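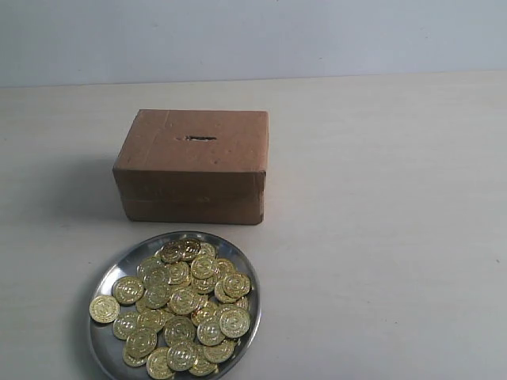 Box and coins on the table

To: Witgate Community Garden list
Subject: Re: Coin tin, plot fees and the tap money

Hi all,

Replying to Ursina's message from last night, which I'll quote so people who only get the digest can follow.

> From: Ursina Tanner
> Could we please settle how we're taking money for water before June?
> At the moment some plots pay by transfer, some leave cash in the
> shed, and three people have told me they thought it was included in
> the annual fee. It isn't. The annual fee is $47 and covers
> insurance and the lease. Water is on top.
>
> I'd also like to know whether we are keeping the Hofstetter meter on
> the bottom tap. It has read the same number since I took over the
> book and I don't believe we've used no water.
>
> Ursina

On the fee first. $47 is right and it stays at $47 for the coming year. The lease went up a little but the insurance came down when we gave up the old glasshouse, so it evens out. Please put your plot number in the transfer description. "Garden" is no use to me when there are 36 plots.

On water, my suggestion is a flat $4 a month per plot from June through to the end of the season, paid with the annual fee if you like or month by month if that's easier. Half plots pay the same as full plots. I know that will annoy the half plots, but the half plots on the east side are mostly lettuce and celery, and the full plots up the hill are mostly potatoes and garlic, and I don't want to be working out who drinks what.

If you pay in cash, put it in an envelope with your plot number and the month written on it. Loose coins left on the shelf can't be credited to anyone. When I emptied the shelf in autumn there was money there I could not match to a plot, and it went into general funds. If some of it was yours, tell me the amount and the month and I'll take your word for it.

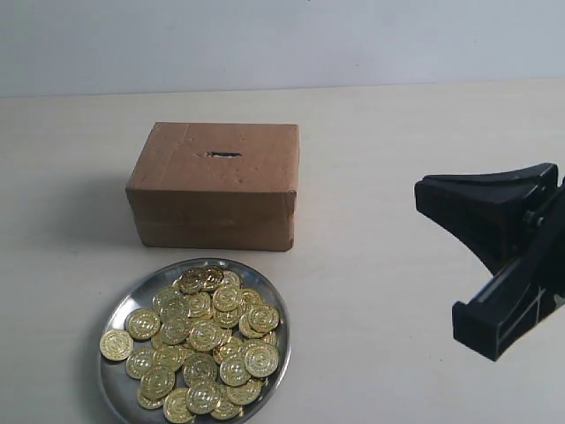 Cardboard box with the slot in the top

On the meter, Ursina is correct, it's stuck. I had the lid off and the dial is fogged on the inside. A replacement of the same kind is more than I'd want to spend on one tap. The bottom tap feeds the trough and the compost bays and nothing else, so I would take the meter out, put a straight length of pipe in and rely on the main meter at the gate. That one works and it's the one we get billed on. If anyone wants the old Hofstetter for parts, say so before the next working bee or it goes in the scrap.

Other things while I'm writing:

The hose on the middle tap has split again near the fitting. I've cut it back and reclamped it. It's now too short to reach plots 29 to 31, so please use the one from the top tap and coil it up afterwards on the bracket, not across the path.

Someone asked about the mulch from Grorine. They'll still deliver, but the truck can't get past the gate since the council put the bollard in. It would have to be dumped on the nature strip and barrowed down the same day. I'm willing if four or five others are. Bring your own barrow, as ours has a flat tyre and the spare tube doesn't fit.

The Sakard seed order closes at the end of the month. The list is pinned up inside the shed door. Write clearly. Last year I ordered two lots of kohlrabi on the strength of somebody's handwriting and we were giving it away until winter.

The key for the shed is back on its hook. The padlock wants a firm push before it will turn. Please don't oil it any more, it collects grit.

If you object to the $4, reply to the list and not to me alone, so it's all in the one place. If there are no objections I'll write it up on the board and start from June.

Cheers,
Cyrill Fuchs
Plot 12

Comments (4)

plot19
Fine with $4. Can I pay the whole season up front and be done with it?

Cyrill Fuchs
Yes. Same account as the fee, put your plot number and "water".

halfplot_east
I do object a bit. We're away most of January and the neighbour waters ours from her own can. Would pay $3.

Ursina Tanner
Noted for the meeting. I'll take the old meter if it's going, the brass fittings are worth keeping.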